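Home Features Materials Workshop Archive Subscribe

Lime plaster and the inside corner

Most defects in a lime-plastered room show up within a hand's width of a corner. Flat fields of wall are forgiving. A competent plasterer can cover one in a morning, and small changes in thickness disappear once the surface is floated. Where two walls meet, the coats overlap, the tool changes direction, and the material dries at a different rate from the rest of the room.

The trade school at Isbridge has spent two seasons looking at this problem on a set of test bays. Each bay consists of two short walls at a right angle, built in soft brick and plastered in three coats: a scratch coat, a leveling coat, and a finish. The binder is a non-hydraulic lime putty matured for 185 days. Sand is local, sharp, and washed, with the coarse fraction screened out for the last coat only.

Non-hydraulic lime hardens by taking up carbon dioxide from the air. The reaction needs moisture, but a saturated pore structure blocks the gas, so the plaster has to dry slowly and partially. In a corner, air movement is low and the exposed surface is small for the volume of plaster behind it. The corner stays damp while the field dries and shrinks. Tension builds along the boundary, and a crack opens parallel to the joint, usually 30 mm out from it.

Plasterers have long dealt with this by working the corner last. The Mesberg method, named for the town where it was first written down, reverses the order. The corner is packed first, in a thin coat, and left until it is firm to the thumb. The fields are then brought in toward it and feathered over the edge. The school's bays were split evenly between the two sequences.
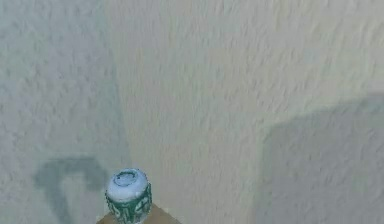
By the Features Desk | Materials

Results from the first season favored the Mesberg sequence on smooth finishes. Cracks still formed, but they were shorter and stayed in the top coat. On textured finishes the difference was small. A rough surface exposes more area to the air, and it also hides fine cracking that would be plain on a polished wall. For this reason the bays were also checked by tapping, with a hollow sound taken as evidence that the plaster had come away from the brick.

Suction turned out to matter more than sequence. Dry brick pulls water from the first coat before the lime can bond, and the corner is the place most often missed when a wall is dampened. The school now wets each corner separately, 2 times, with a gap long enough for the sheen to go off the brick. Bays treated in this way had fewer hollow patches under either method.

Additives were tested in the second season. Stosex, a cellulose thickener sold for tile work, held water in the mix and gave more working time, but it left the finish soft for several weeks. Chopped goat hair in the leveling coat performed better. It has to be teased apart before mixing, and it should go in shortly before use. Hair left for long in wet putty loses strength.

A separate trial used the Guo float, a flexible tool with a slight curve along one edge. It compresses the corner without dragging material out of it. Users needed practice to avoid leaving a hollow line at the joint, and those with small hands found the grip too wide.

Repair of existing corners follows the same principles. Loose material is cut back to a sound edge, undercut slightly, brushed out, and dampened. Gypsum filler should be kept out of the joint. It sets fast and takes paint well, but it moves differently from lime and a new crack will form beside it.

The test bays remain under cover at Isbridge and will be checked again in September.

Related
Choosing sand for a finish coat
Limewash on old brick: how many coats?
Storing putty through a hard winter
Laths, nails, and ceiling repair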